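Nostance Two-Arm Bench Kit: Setup Guide
Section 4. Choosing a First Chore and Teaching It

Welcome back! If you have worked through Section 3, both arms are bolted down, powered, and answering to the controller, and you are probably itching to have them do something useful. We know the feeling. Before you start, please read this section all the way through once, because the chore you choose first will shape how much you enjoy the next few weeks.

4.1 What the arms can and can't do yet

People often ask us whether the kit will fold the laundry or empty the dishwasher. Not dependably, and we would much sooner tell you now than have you find out on a Sunday night with your good plates. Soft things change shape every time they are picked up, and kitchens are never laid out the same way twice. Shop-floor chores are kinder to a machine. The part is rigid, it sits in the same spot, and the job has a clear finish. Even so, expect to stay close by and help. 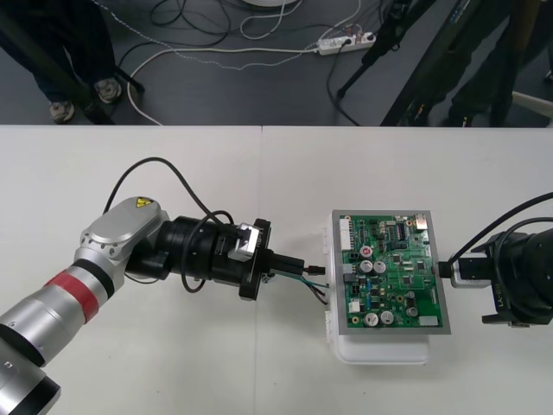 Plugging in a connector is the chore we suggest for new owners, and it is harder than it sounds (most of us do it by feel while thinking about lunch). The housing has to line up with its socket, and a small error in angle is enough to jam it. Wires make it harder still. A plug like the black one held by the left arm, with its bundle of thin green, black and gray wires trailing toward the board, gets tugged a little by its own harness, so the arm has to allow for that pull as it moves in. Give the wires plenty of slack and you will save yourself a lot of grumbling.

4.2 Teaching the plug-in chore

1. Set the board in its tray and check that the tray can't slide. If it can, fit the Femach clamp from the accessory box.

2. Set arm speed to 20 percent. Leave it there for the whole lesson, however slow it feels.

3. Open the Makhubela teaching screen and choose New Chore.

4. Guide the first arm by hand to the plug, close the gripper, and press Save Point.

5. Guide the arm until the plug is just short of its socket and lined up with it. Press Save Point again.

6. Press Learn Insertion and ease the plug home in one steady motion. If you wobble, cancel and start the step over. Everyone wobbles the first time.

7. Repeat steps 4 through 6 for the second arm if your chore uses both.

8. Run 44 practice cycles with the board power off, and look through the log when they finish.

Note: A score of 80 or higher on the log page means the chore is ready for supervised use. Below that, teach step 6 again before changing any other settings.

CAUTION: Keep hands, sleeves and hair clear of the space between the arms whenever the controller is in Run mode.

CAUTION: Never teach or practice on a powered board.

4.3 If the plug keeps missing

Check the grip first, then the tray, then the lighting. Error 2 means the gripper closed on nothing, and the usual cure is to teach step 4 again. For any other code, see the Grondometti controller appendix at the back of this guide.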